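Monday, bench 2, tidy-up cell

Right, writing this down while I'm still cross about it, otherwise I'll have talked myself into thinking it was fine by lunch.

The arm dropped things all morning. Not flung, nothing dramatic, it just closed on a bottle, lifted, and somewhere on the way to the bin the bottle wasn't there any more. The maddening bit is that the log says every one of those picks was good. "Grasp confirmed", off it goes, opens over the bin, "placed", lovely, next please. Meanwhile there's a bottle rolling towards Yakubu's keyboard.

First suspect was the force setting. I'd put it down to 200 on Friday evening (raw controller units, don't ask me what they are in real money) so we'd stop squashing the softer bottles, and I forgot to tell anyone. Sorry, Yakubu. Put it back up to 500 and ran the lot again. It still dropped them! Fewer, I thought, but I wasn't keeping a tally so that's worth nothing.

Second suspect was the wrist camera, which I've been moaning about since we fitted the Raleo mount. Anything near the gripper is a blur, and we're asking the Onyeka build to find the long axis of a bottle from that. I pulled up the view with the fingers nearly shut to see what it has to work with.
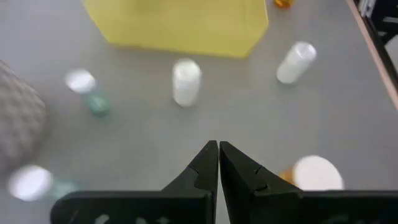 Kelechi reckons the camera is a red herring, because a bad angle would give us a missed pick and a missed pick should show up as one. The real question, according to Kelechi, is why the software believes it's holding something when it isn't, and I ought to leave the vision alone until that's answered.

Annoyingly, that's right. So I stopped fiddling with focus and did the dull test: jog the arm up, nothing anywhere near the fingers, tell it to close. "Grasp confirmed". Did it again. Same. I sat there for a bit feeling stupid.

What's going on, as far as I can tell, is that the check compares finger position against a "fully closed" number, and if the fingers stop short of that number it assumes there's something between them. Fine in principle. But the number is from the old fingers. The new Zurneck pair stop a shade wider, so every close looks like a catch. Tolera remembers redoing the zero when they went on, and I believe it, but the saved file on this bench is the old one. My guess is that it got put back when I restored the config after the July crash. So possibly me again!

Also, the check only runs once, right after closing. If a bottle slips out halfway to the bin, nothing ever looks again. That would be true even with a perfect zero, and it bothers me more than the wrong number does.

Done so far:

- force left at 500 for now
- re-zeroed with the new fingers, saved it, power cycled, checked it had stuck
- empty close now says "no object", tried it 6 times, all correct
- old config renamed so I can't load it by accident

Not done:

- second grip check just before release (Kelechi has offered to write it)
- slow the lift down, it's snatchy
- proper run with a written tally, drops and all
- tell Adoración that this morning's success figures are rubbish and mustn't go in the Kandstead report

One safety grumble while I'm here. When a bottle rolled off I reached in for it with the arm still in auto, and it set off on the next pick with my hand on the table. Nowhere near me, and it was in slow mode, but I know better. Pause it first, every time, even for a bottle. I've put it in the near-miss book and Katsuhiko wants to talk about moving the pause button to the front of the bench, where you can reach it without leaning across.

Leaving the cell switched off overnight. Key's in the usual drawer.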